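The Flowers at Noseck

Part 1

The planner at Noseck stopped on run 184, and the log gave no reason for it.

I had come in early to read the overnight results. There were 100 runs in the batch, numbered from 101 up, and the last sixteen were blank. The simulator had loaded the screwdriver task, placed the tool in the right gripper, computed an approach to the tray, and then sat there until the timeout killed it. After that it would not start again.

The code was mine. I had written most of the grasp planner in February, when we were still in the Dodbridge building and the heat was out, and I remembered typing parts of it in gloves. It took a wanted position for the tool tip, worked backward through the wrist, and returned a path. If it found no path, it was supposed to return an error. It was not supposed to sit and think.

I opened the trace. The solver had found a path on its first try. It had thrown that path out and looked for another, and it had done this until the clock ran out. Every path it threw out had a cost lower than the limit. Each one was fine. I could have sent any of them to the motors.

I changed the seed and ran it again on my own machine. It did the same thing. I changed the start pose and it did the same thing. Then I took the flowers out of the scene file and it finished in under a second.

The flowers were in the scene file because they were on the table. Somebody had put them there the week we moved in, and when we scanned the table for the collision map they were scanned too. In the map they were a lump of gray boxes behind the tray. The planner knew them as object 7. It had no idea they were flowers and had no way to get one.

I put them back and turned the logging all the way up.

The paths it was rejecting did not hit object 7. They passed near it. The closest came within 50 millimeters, and our clearance rule was much smaller than that. I read the rule three times. Then I searched for anything else that could reject a path after the cost check, and I found a term I had not written, in a file called prefs.

Prefs was generated. Carroll made it. Carroll was the part of our system that watched people do the task and learned numbers from them: how fast to come in, how far to tilt, when to slow down. We gave it demonstrations, and it gave us weights. I had always used the weights without reading them. There were a lot of them, and the runs passed.

Carroll had a weight for object 7. It was the biggest number in the file.

I went down the hall to the room where the demonstrations were made and stood by the door until the session got to a place where I would not be in the way.

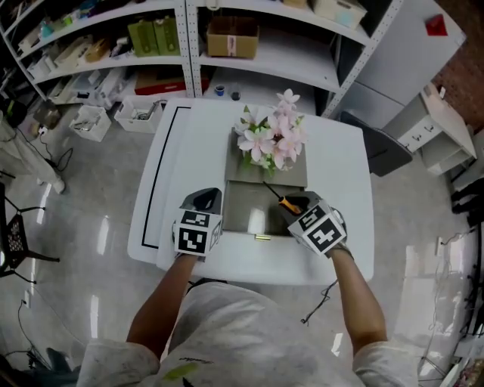 Part 2

I watched the screwdriver and paid no attention to anything else.

The tip came in over the tray, and on each pass it came in low and a little to one side. There was a shorter way, straight across the back of the table, and my planner would have taken it. The person with the grippers never took it. When the tool had to turn, it was turned in front, where there was open table. When it had to be lifted, it was brought forward first.

I stayed for several passes. Between two of them I asked why they went that way.

"What way?"

"Around the front."

They thought about it. "I didn't know I was doing that," they said. "I guess I don't want to bump the lilies."

I said the lilies were fake.

"I know," they said, and started the next pass.

Back at my desk I pulled the older demonstrations. There had been four people doing them since the move, and all of them went around the front. They had never talked about it as far as I could tell, and it was not in the instructions. Carroll had seen it in every session and had raised the weight a little each time, and last night the weight had gone past what the solver could satisfy from that start pose. So it kept looking for a path that was more careful than any path could be.

The fix was small. I put a cap on the prefs weights and made the solver return the best path it had when time ran low. I added a line to the log so that the next stall would say where it came from. I ran the tests, and they passed.

Then I had to choose the cap. With a low one, the arm would cut across the back of the table, and it would be faster by around a second. The customer at Prikora had asked for that second twice. I typed the low number and ran it in the simulator, and the tool went over object 7 cleanly, with plenty of room.

I ran it a few more times. I changed the number to the higher one and ran that. The tool came forward, turned over the open part of the table, and went in low.

I committed the higher one. In the message field I wrote "limit preference weights, fix stall on run 184." Then I opened the scene file, found object 7, and typed "lilies" in the name field, and queued the batch again from the top.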